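Filed under: Opinion, Kit & Budgets

November 10, 2020
By the Bench Notes editor

14 comments | 37 shares

Spend less on the arm and more on the bucket

It's that time of year again when everybody who runs a small robot lab is filling in next year's equipment form, and I've been reading a few of them (people send them to me, I don't know why, I must have one of those faces). And every single one has the same shape! There's one enormous line at the top for an arm, then a line for a gripper, then a line for a computer, and then right at the bottom, squashed in like an afterthought, "consumables and misc". Misc gets 200 quid. I think misc is where the whole year gets decided, and I'd like to make a bit of noise about it before the forms go in.

I'll own up first. When we set up the room at Pimstead I did exactly what everyone does. I spent weeks, proper weeks, comparing the Sarantis arm with the Gusholm one. I had a spreadsheet with colours in it. I could have told you the repeatability of either in my sleep. Then the Sarantis came, and it was lovely, and we bolted it down and looked at each other, and we had one mug and a stapler for it to pick up. The misc money had gone on cable ties and a better chair.

So the arm moved a mug about until May. I'm not joking. A very expensive thing moved a very cheap mug from left to right and back again, and by the end of it we had learnt a great deal about that mug.

What changed things was a trip to a toy shop. I came back with a receipt for 215 pounds, which I then had to defend line by line to somebody in finance who wanted to know what a fishing game had to do with research. Well, everything, as far as I'm concerned! Water is hard. Clear plastic is hard. A little net with a thin handle is a tool the gripper has to hold properly before it can do anything else with it, and a toy fish goes wherever it fancies. You'd pay a fortune to have somebody build you a test that awkward, and there it was on a shelf between the skipping ropes and the bubble mixture.

I know the argument the other way, because I've made it myself. The arm has to last, the toys don't, so put the money in the thing that lasts. Fair enough. But an arm is only worth what you give it to do, and most of the arms I've met could be a model or two down the range without anyone noticing. The Pledau is a perfectly decent machine and I've heard people be quite snobby about it. If it saves you enough to buy a table full of odd objects, and towels, and spares of the objects, take the Pledau and hold your head up.

My other grumble is the timing. Forms ask for everything in one go, a year ahead, and you can't possibly know in November what you'll want your robot to be fiddling with next summer. You find out by trying things. What I'd love is a pot you can dip into every month with no form at all, even a small one.

Anyway, if you've got yours open in another window, here's what I'd change.

1. Put 20 per cent of the total into objects and give it its own line. Don't call it misc, misc gets cut. I call ours "task materials" and it has sailed through ever since.

2. Buy wet things and see-through things early, plus a few tools for the gripper to hold. Pinching a net by the handle and keeping a pink fish in it over a tub of water is a good afternoon's work for any two-fingered gripper.

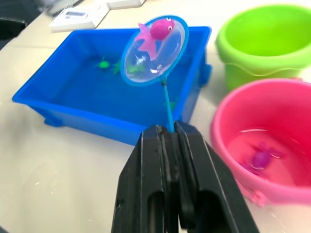 3. Order doubles of anything small. Little plastic turtles roll under radiators and the shop will have stopped selling them by the time you go back.

4. Get the drip trays and the towels on the same order as the arm, and ask about keeping water near the electrics before the form goes in. I asked afterwards and it was a long meeting.

5. Leave a gap. If the form lets you carry money past May, carry some.

Comments are open below, and yes, I will read the ones from the Gusholm owners.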